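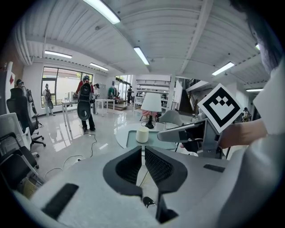

통권 제20호 | 2쪽

클레코비에르의 작업장에서는 사람이 집게 모양의 손기구를 쥐고 물건을 집었다 놓는다. 그 동작이 기록되어 로봇을 가르치는 자료가 된다. 프라밀라 라스토기는 이 회사에서 작업 조를 맡고 있다. 전에는 창고에서 포장 일을 했다.

"처음에는 제 일을 넘겨주는 기분이었어요. 포장 라인에 기계가 들어온다는 말을 듣고 이쪽으로 옮겼는데, 와 보니 그 기계가 배울 동작을 제가 만들고 있더라고요."

한 사람이 하루에 맡는 분량은 동작 200회다. 올해 초까지는 400회였다. 손목이 아프다는 사람이 늘어 조원들이 회사에 줄여 달라고 요구했고, 두 달 뒤에 받아들여졌다. 임금은 그대로 두었다.

"횟수가 많으면 오후에는 손이 대충 움직여요. 그런 기록은 어차피 못 씁니다. 회사도 그걸 알고 있었고요."

작업 순서를 짜는 니샤 셈왈은 현장에서 가장 많이 바뀐 것으로 대화를 꼽았다. 포장 라인에서는 옆 사람과 말할 일이 드물었다. 지금은 컵 하나를 어느 쪽에서 잡을지를 두고도 의견이 갈린다.

"라스토기 씨는 물건을 잡기 전에 잠깐 멈춥니다. 저는 그게 낭비라고 생각했어요. 나중에 기록을 비교해 보니 멈춘 쪽이 덜 떨어뜨렸습니다. 그 뒤로 신입 교육에 넣었어요."

불만도 있다. 라스토기는 자신의 동작을 배운 로봇이 어디서 쓰이는지 알지 못한다. 푸나리 사업에 들어간다는 설명은 들었지만 현장을 본 적은 없다.

"한 번은 보여 달라고 했어요. 제가 가르친 셈이니까요. 아직 답은 없습니다."

셈왈은 견학을 추진 중이라고 했다. 이 일이 언제까지 있을 것 같으냐는 질문에는 두 사람의 답이 달랐다. 셈왈은 물건과 장소가 바뀔 때마다 사람 손이 다시 필요하다고 보았다. 라스토기는 계약서에 적힌 기간까지만 생각한다고 했다.

"포장할 때도 오래갈 줄 알았거든요. 그래서 요즘은 퇴근하고 장비 정비를 배웁니다. 나사 푸는 것부터요."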